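Dima Ghanem
Bon, petit fil rangement, parce que je viens d'y passer ma pause de midi et que j'ai des choses à dire sur les sachets zip
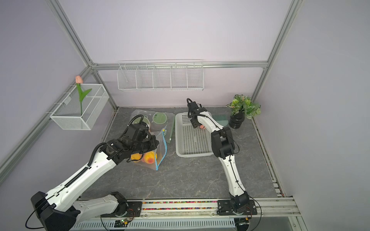 1/ On m'a demandé pourquoi je mets mes fruits en sachet. Réponse courte : le trajet. Un abricot en vrac dans un sac à dos entre Flullville et le boulot – une fois, pas deux

2/ Le sachet avec les dessins verts et la bande zip bleue, j'adore. Le petit bonhomme à tête ronde me met de bonne humeur, voilà, j'assume

3/ Deux fruits par sachet, c'est mon max. Au delà ça s'écrase et on finit avec de la compote

4/ Ensuite le panier blanc ajouré. Fond bas, des trous partout, on rince et ça s'égoutte tout seul. Pris chez Ikora, il en restait 3. Je sors les fruits du sachet, hop dedans

5/ La petite brosse verte : pour les miettes et la terre. Oui elle traîne. Je lui cherche un crochet depuis décembre

6/ La tulipe rose et la plante du coin sont fausses, désolée pour ceux qui demandaient l'arrosage. J'ai tué assez de vraies plantes comme ça. Le pot noir brillant par contre prend la poussiere très vite, un coup de chiffon et c'est reparti

7/ Reste l'étagère en fil blanc, cinq cases, toujours vide. J'hésite : les sachets pliés ? les torchons roulés ? Anance vote épices mais les pots vont basculer je pense

8/ Ah et pour les sachets réutilisés : eau tiède, savon, à l'envers sur une cuillère en bois. Jamais refermé humide, ça sent vite le renfermé

9/ Vos idées pour les cinq cases svp, je lis tout ce soir – et si qqn connaît un crochet qui colle vraiment sur de l'alu je prends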